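Dandville market hall to open again in September

5/6/21 - The covered market in Dandville will open again in September after being closed for 15 months, the town said on Thursday. The roof of the old hall is repaired and the new floor is almost finished. What is still missing is the electrical work, and this is done by the firm Stemar, which started in the north part of the building.

The market closed last year when water came through the roof after a storm. Since then the sellers have worked from the parking lot behind the train station, where there is little shade and no cold storage. Many customers stayed away, especially older people who used to walk to the hall from the center. Two sellers of fish gave up their places during the winter.

According to the plan, fruit and vegetables will have the long middle row, as before. Meat, fish and cheese will be along the east wall, near the new cold rooms. Each seller pays a rent of 600 a month for a normal stall, the same price as before the closing. For the first 6 months the town will ask only half of it.

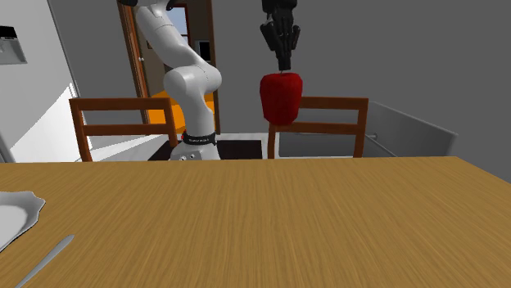
Not all sellers are satisfied with the new rules. In the old hall a seller could keep the same place for many years, and some families had the same corner for two generations. Now the places will be given again every third year. The sellers' association wrote a letter against this in the spring and received over 3000 signatures from customers. The town answered that it will look at the rule again after the first year, but it did not promise a change.

Another question is the opening hours. The hall will be open from early morning until two in the afternoon, and on Fridays until seven in the evening. The association asked for a second long day, so that people who work can also buy fresh food during the week. The town says that this would cost too much for cleaning and guards in the beginning.

The cafe at the main entrance will be run by Martinelli, a family business that already has a small bakery on the other side of the square. It plans to serve breakfast and a simple lunch made with products from the stalls. The upper floor stays closed for now. A company called Curkex wanted to rent it for offices, but the talks ended without a result, and the town has not decided what to do with the space.

Sellers who want a stall can send their application to the town hall until the end of this month. Those who had a place in the old building will be considered first. The market behind the station continues with the usual hours until the hall is open.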